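Loading a slatted dish rack without chipping your good plates

Quick one today, dinner's in 15 minutes.

I've had the same wooden rack for years. 58 or so washes a month goes over it – fine, more in June when the cousins come. Chipped exactly one plate, and that was Nizar's fault.

What you need
A slatted rack, wood or whatever. A flat mat underneath. Plates. A dry towel.

Step 1. Clear the surface
Mat down first, rack at the back of it. Leave the front open so you have room to set plates down flat. Don't stack them wet, they stick and then you pull and then one goes flying.

Step 2. Spread them out
One layer, rims not touching. Mixed sets are fine. Mine are all odd ones, half from the Prenport market and the rest from Siriporn.

Step 3. Sort by set
Matching plates go in next to each other. Looks nicer, and same size means same lean. Odd ones after.

Step 4. Start at one end
Pick an end, stick with it. First plate in, check it sits down on the slats properly. If it rocks, move it over a slot. Scalloped rims are teh worst for this, turn them a little til they settle.

Step 5. Bring the next one in on its edge
Tip it up before it gets to the rack, not over it. Hold low on the rim. Patterned side facing the same way as the last one.

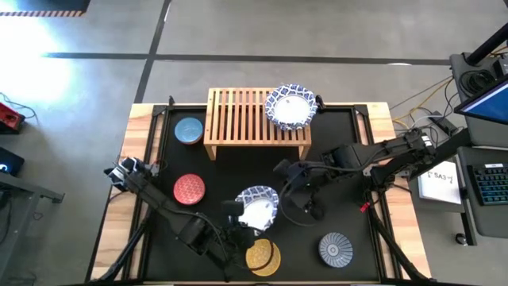

Step 6. Fill in the rest
Work along the rack. Skip a slot if the plates are deep – air needs to get thru. Heavy stoneware toward the middle or a light rack will tip on you.

Step 7. Leave it
Couple of hours. Overnight if it's humid. Wipe the slats after and stand the rack on its side, or the wood goes gray and fuzzy underneath.

Oiling the rack is a whole other post, will get to it.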